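**Clustow Tischauflage, hellgrau**

Die Clustow Tischauflage ist ein Bezug aus gewebtem Stoff für Arbeitstische, Packtische und Nähplätze. Sie wird von der Firma Flekex genäht und ist seit November auch in der Farbe Hellgrau erhältlich. Der Stoff hat eine feine Struktur, die an Leinen erinnert, und ist leicht meliert. Kleine Fusseln fallen darauf weniger auf als auf einem glatten Tisch.

Die Auflage wird über die Platte gespannt und an der Unterseite mit 4 Gurten befestigt. Für eine Platte mit 80 cm Tiefe braucht man keine Verlängerung — für tiefere Tische bitte das Set „Morgan“ mitbestellen.

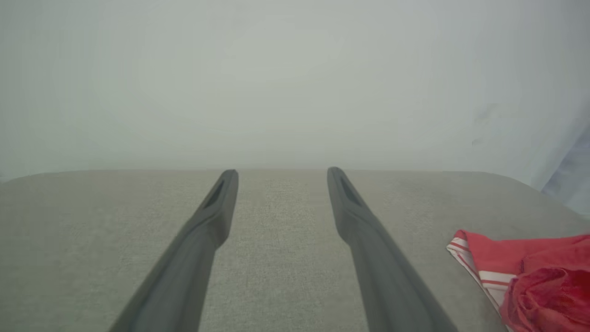 *Stoffbezug in Hellgrau, mit Blick zur hinteren Tischkante.*

**Technische Angaben**

- Material: Mischgewebe, Rückseite mit dünner Polsterung
- Plattentiefe: bis 80 cm
- Plattenstärke: bis 21 mm
- Befestigung: 4 Gurte mit Klemmschnalle
- Artikelnummer: 1047

**Pflege**

Den Stoff bitte mit einer weichen Bürste oder mit dem Staubsauger reinigen. Flecken kann man mit lauwarmem Wasser abtupfen, aber nicht reiben. Für die Waschmaschine ist die Auflage nicht geeignet. Nach dem Abtupfen soll sie auf dem Tisch gespannt trocknen, so bleibt sie in der Form.

Stoffmuster und Sondermaße kann man bei Frau Margarida Barreto anfragen. Bitte geben Sie dabei Breite, Tiefe und Stärke der Platte an.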